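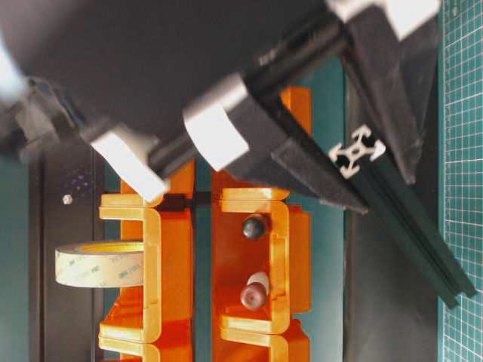

Gripper trials: frequently asked questions

Last updated July 10, 2026

What are you comparing?

Two sets of fingers. The pointed ones we have used since February, and the wider pair Gronix would like us to love. Same arm, same controller, same tired operators.

How many picks is a full run?

408 per set. Hedvig Hedlund chose the figure and declines to discuss it.

Which objects do you use?

Rolls of tape, knobs, small metal plates with holes in them. If it rolls away or lies flat and sulks, it qualifies. Suggestions are welcome, but please don't suggest eggs again.

What counts as a failed pick?

A drop, a miss, or anything still in the air after 58 seconds. Picking up the wrong thing beautifully is also a fail. Damián Durán has appealed against this rule and lost.
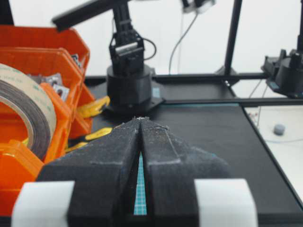 Ranley Robotics Workshop — Handling and Gripping Team

Why do you bother with a wrist camera?

It sees what the fingertips are doing, and the overhead one mostly sees the back of the gripper. The price is that the fingers fill a good part of every picture. We tried a steeper angle and got an excellent view of the wall.

Should I clean the fingers before my run?

Wipe them between sets, not between picks. Pale specks show up nicely on black and do no harm to the camera work, but grit on the tips changes the grip. Use the dry cloth. The wet one is for the mats.

Can I move the orange bins?

No. If you already have, tell Fedir Vakulenko before he finds out from the logs.

My grip force looks wrong. What now?

Restart the controller and home the gripper. If three tries don't fix it, write it down and swap to the spare controller.

Who decides the winner?

Nahom Shiferaw reads the results and writes the report. Gronix gets a copy either way.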